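A Wednesday night at the Skikbridge robotics club
Posted in February | by the Tuckshop Wanderer
Print this page | E-mail to a friend

I'd been meaning to get out to Skikbridge for ages, and when the uni's student robotics club put up a notice for their open night I finally jumped in the car (139 kays each way, plus a servo pie, no regrets). They're on the top floor of the old Lonitz building, up a staircase that smells of solder and instant noodles. Lovely!

The club has two teams on the go this year. The first is building Eder, a little rover for the interstate comp, and they let me drive it straight into a bin. The second team is the one I'd come for. Their project is called Prodach and the whole idea is to get a robot arm to handle clothes, starting with picking them up and working towards folding. I can't fold a fitted sheet myself, so I had plenty of sympathy.

They've been at it since second semester and have 635 practice grabs saved so far, all of them gone through by hand after lectures. The target is 4000 before the comp, which got a big groan from the back of the room when it went up on the whiteboard. One of the second-years told me rigid stuff like blocks and mugs was sorted in a fortnight, but cloth never sits the same way twice, and a hem or a seam changes how it bunches up when the fingers close.

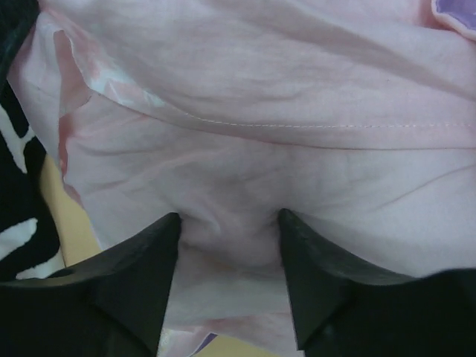

I asked what they do for test clothes and the answer was op shops, mostly, and somebody's mum. The budget is tiny. The whole lot this term came to 93 dollars, and they were pretty chuffed with that. Thin fabric gives them the most grief, apparently, because the fingers have to come right down to the table without jamming, and if they stop a smidge high they close on nothing.

Supper was a sausage sizzle out on the landing, gold coin, onions done properly. I stayed way too late arguing about whether socks should count as folding (I say yes). They run another open night after the mid-year break, and parking behind the building is free after six.

Comments (4) | Shares (11)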